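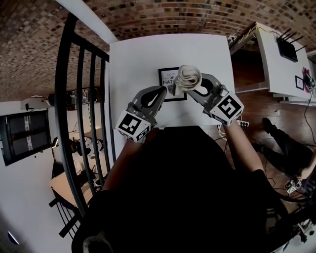

Memoria del proyecto: plan de compra y presupuesto para un puesto de manipulación con dos pinzas de mano

Ginevra Colombo y Ettore Sanna
Taller de proyectos, segundo semestre
Escuela técnica de Vanville

1. De dónde sale este trabajo

Cuando elegimos tema en marzo, los dos queríamos programar. Ettore quería entrenar una política para doblar tela y yo, Ginevra, quería meterme con el seguimiento de marcadores, que me gusta desde el curso pasado. El profesor Russo nos escuchó con mucha paciencia y luego nos preguntó cuánto costaba el puesto en el que pensábamos trabajar. No supimos contestarle. Tampoco sabíamos qué piezas se gastan, ni cuáles conviene tener por duplicado, ni quién firma un pedido. Así que el proyecto acabó siendo ese: planificar el equipo del puesto con las cuentas hechas, para que el grupo que venga detrás pueda empezar por la parte divertida (que nos sigue dando bastante envidia, todo hay que decirlo).

La memoria recoge lo que necesitamos para trabajar con dos pinzas manuales a la vez, lo que proponemos comprar, lo que preferimos dejar para otro año y el calendario de pedidos. Hemos procurado escribirla como nos habría gustado encontrarla a nosotros, con las dudas incluidas.

2. El trabajo que tiene que aguantar el puesto

Una persona sostiene una pinza en cada mano y manipula objetos sobre la mesa. Los dedos son curvos, de color gris oscuro y con huecos en forma de gota, y en la base de cada pinza va un cubo blanco con dibujos en blanco y negro que sirve de marcador. La tarea que tomamos como referencia es manejar un paño beige enrollado, cogiéndolo con las puntas de las dos pinzas y levantándolo de encima de un cuadro con marco negro que está tumbado en la mesa.

Elegimos ese ejercicio a propósito. El paño es blando y cambia de forma en cuanto se le aprieta, mientras que el cuadro es rígido y plano, y encima tiene texto impreso, con lo que hay mucho detalle debajo de la tela. Si el presupuesto da para hacer bien esta tarea, creemos que dará también para casi todas las que figuran en el programa de Esuna, que es la asignatura donde se va a usar el puesto (el nombre oficial es larguísimo y en la escuela todo el mundo la llama así).

También nos pareció importante pensar en la persona. Quien maneja las pinzas trabaja inclinado sobre la mesa, con los brazos por delante, y al cabo de un rato eso se nota en los hombros. Al principio no lo habíamos puesto en ninguna casilla de la hoja de cálculo. Ahora sí está, y hablaremos de ello en el apartado de mobiliario.

3. Cómo hicimos el inventario

Empezamos por mirar debajo de las mesas. Suena poco científico, pero fue lo más útil de las primeras semanas: los cables son lo que peor se apunta y lo que antes falta. En la mesa principal hay una regleta blanca cerca del borde, con cables blancos que bajan hasta el suelo. En la segunda mesa tenemos el router negro de cuatro antenas, y por la esquina de atrás cuelgan cables amarillos y blancos. Hay además un cable negro que cruza el suelo de madera.

Ese último cable nos llevó a una discusión larguísima. Ettore defendía que bastaba con pegarlo al suelo y seguir adelante; yo quería una canaleta de las de pisar, porque en los ejercicios suele haber más de una persona en el puesto y alguien acaba siempre agachado revisando algo. Al final pedimos precio de la canaleta a Ponlow, nuestro proveedor habitual de material pequeño, y resultó tan asequible que la discusión se acabó allí mismo.

De cada cosa anotamos estado, si tiene repuesto, cuánto tardaría en llegar otra y qué pasa con la práctica si se rompe. La última columna la añadió el profesor Russo y cambió bastante nuestras prioridades. Una pinza sin repuesto deja el ejercicio a medias. Un cubo marcador rayado también, aunque cueste una miseria en comparación.

4. Lo que proponemos comprar

El dinero disponible para el curso es de 400 euros. Sabemos que es poco para un puesto de robótica, y por eso la propuesta cubre solamente repuestos, instalación y algo de comodidad. Las pinzas ya están y funcionan, de modo que no las contamos.

Partida A. Dedos de recambio para las pinzas: 140 euros
Material para imprimir y montar dos juegos completos. Son la parte que más sufre. Con los huecos en forma de gota el dedo cede al apretar, que es lo que buscamos con un paño, pero esas paredes finas son también lo primero que miramos cuando algo va mal. Pedimos tornillería nueva en la misma partida para no mezclarla con la de los cajones comunes.

Partida B. Cubos marcadores: 60 euros
Un par de repuesto, con las caras impresas en mate. Probamos en casa una cara en papel brillante pegada sobre una caja y, con una lámpara encima, los reflejos se comían media figura. Conviene que cada cubo lleve escrito por dentro a qué pinza corresponde, porque los dibujos no son iguales y es fácil equivocarse al montarlos.

Partida C. Cableado y protección del suelo: 75 euros
La canaleta de pisar, bridas de velcro, etiquetas y una bandeja para colgar la regleta por debajo del tablero. Las etiquetas nos parecen la mejor compra de toda la lista en relación con lo que valen.

Partida D. Telas y objetos de práctica: 35 euros
Paños de distinto grosor, en varios tonos, y un par de marcos sencillos. El paño beige nos gusta mucho, pero sobre una mesa blanca contrasta poco y queríamos tener alternativas.

Partida E. Alfombrilla antifatiga y calzos para la mesa: 50 euros
Es la respuesta al problema de la espalda. Pedimos presupuesto de una mesa regulable y se iba muy por encima de todo lo demás junto. Los calzos suben el tablero lo suficiente para que una persona alta no tenga que doblarse tanto, y se quitan en un momento.

Las partidas suman 360 euros. Quedan 40 de reserva, que al principio queríamos gastar en más telas y que el profesor nos pidió, muy amablemente, que no tocáramos.

5. Lo que dejamos fuera

Dejamos fuera un segundo router. El actual cumple y lo que necesita es estar mejor colocado, porque comparte mesa con un cuadro pequeño y otras cosas que se van quedando allí. También renunciamos a una tercera pinza completa, que era el sueño de Ettore desde el primer día. Con una tercera podríamos cambiar la averiada sin parar la clase, y seguimos pensando que vale la pena, pero se come el presupuesto entero y nos dejaría sin cubos ni dedos.

Otra cosa que descartamos fue cambiar de sala. Nos habían hablado de un aula en el sótano con más enchufes. La sala de ahora tiene techo de ladrillo curvo y da a la planta de abajo por una barandilla metálica negra, y reconocemos que parte de nuestro apego es puro cariño. Pero trasladar el puesto significaba repetir la instalación y perder varias tardes de práctica, así que en el plan nos quedamos. La barandilla sí entra en las normas de uso: la mesa está al lado y hemos escrito que no se apoye ni se cuelgue nada de ella.

6. Calendario de pedidos

El plan reparte las compras en 7 semanas. En la primera se piden los dedos y la tornillería, que son lo que más tarda. En la segunda salen los cubos, una vez revisado el archivo de impresión por alguien que no lo haya hecho. El cableado se instala en la cuarta, un jueves por la tarde, cuando la sala no tiene clase, y la alfombrilla y los calzos pueden llegar en cualquier momento, porque no bloquean nada. Las telas las compraríamos nosotros mismos en el mercado de Vanville, con tique.

Hemos dejado libres las dos últimas semanas. En el primer borrador estaban llenas de pruebas y quedaba precioso en el diagrama, hasta que Ponlow nos avisó de que los pedidos pequeños a veces se agrupan con otros y salen más tarde.

7. Lo que haríamos de otra manera

Habríamos hablado antes con la secretaría. Tardamos mucho en entender que una compra dividida en varios pedidos necesita una firma por cada uno, y rehicimos la hoja de cálculo dos veces por ese motivo. También pediríamos los precios siempre con el transporte incluido: la partida C parecía baratísima hasta que sumamos el envío de la canaleta, que es larga y viaja mal.

Y nos habría venido bien ponernos las pinzas en las manos desde el primer día, antes de abrir ningún catálogo. Ettore pasó una semana comparando materiales para los dedos sin haber cogido ni un solo paño, y cuando por fin lo hizo borró la mitad de sus notas.

8. Pendiente para el próximo grupo

Falta decidir dónde se guardan los recambios, que ahora mismo no tienen armario propio. Falta también un registro de uso de los dedos, aunque sea una hoja pegada a la caja, para saber cuánto duran y poder ajustar la partida A el año que viene. La hoja de cálculo con los precios de Ponlow está en la carpeta compartida de Esuna, en la pestaña «compras», y la columna de plazos de entrega es la que más falta hace mantener al día.

Agradecemos al profesor Russo las correcciones, sobre todo las del apartado 4, y a los compañeros del taller que nos dejaran medir la mesa en mitad de sus prácticas.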